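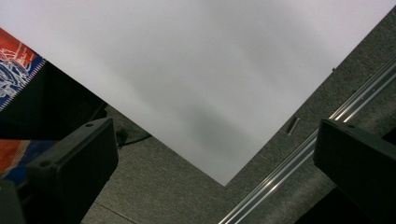

Hidayah Halim

When a gripper starts dropping things, check for a loose pin first

Last December one of our small grippers let go of a jar in the middle of a lift. No one was hurt, but there was glass under the bench until Friday. The motor was fine. A pivot pin had worked its way out of one finger, and the finger folded sideways under the load.

A few tips from putting it right.

Switch off at the wall and wait before you touch the fingers. Ours holds enough charge to close once more after the switch is off, and it closed on my thumb.

Spread a large sheet of white paper on the floor and do the fiddly part over that. Small metal pins vanish on grey carpet. If one does roll off, leave your feet where they are and feel along the edge of the paper and beside any rail or bar lying nearby.

Keep cables out from under the paper. I have pulled a whole tray of screws over by tugging at one.

Clean the hole and the pin with a dry cloth before refitting. Retno Nugroho, who had the same trouble on a Drolley arm, uses a drop of thread lock on the clips - only a drop, or you will never get them off again.

Test with something soft. I use a rolled tea towel and open and close the fingers 200 times, then look at both ends of each pin. If one has moved at all, replace the clip.

We now check the pins every 11 days. Spare clips are in the Clarnix tin, second drawer down.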